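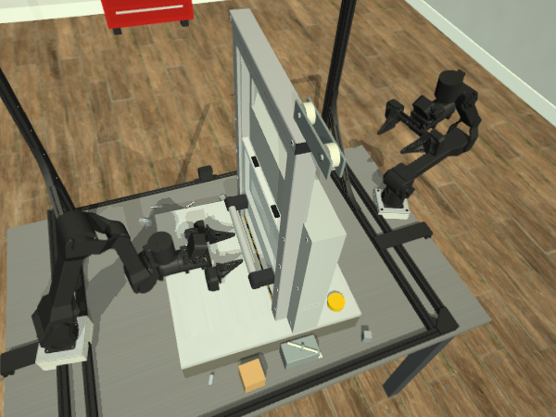

In praise of the slow lunch

Home Columns Food Letters About

I've started taking a proper lunch again, and I'd like to make a case for it before my manager reads this.

For two years I ate at my desk like everyone else on our floor. Soup in one hand, mouse in the other, crumbs in places crumbs should never be. I told myself it got me home earlier. It didn't! I left at the same time as ever, only grumpier, and with no memory of what I'd eaten.

Then Rania El Idrissi joined our team from the Florutville office, where they still shut the doors at noon and go and sit down somewhere. She looked at my sandwich, looked at me, and asked if I was being punished. The next day she marched me round the corner to Halim, a little place with steamed-up windows and a lentil stew I now think about in meetings. We were gone nearly 90 minutes. I kept checking my phone under the table (old habits) and the only message was from my dentist.

I know plenty of people can't do this. If you're on shifts, or you've got children to fetch at half past three, a long lunch is a fairy tale. But a lot of us do have the hour, it's there in the contract, and we hand it back every single day without being asked. Why? I think we like being seen at our desks, and I include myself in that.

So these days I go out, even if it's just a bench and a cheese roll. My afternoons are better and I've stopped raiding the biscuit tin at 4. Rania says I still eat too fast. She's probably right, but I'm working on it, and we're having the stew again tomorrow.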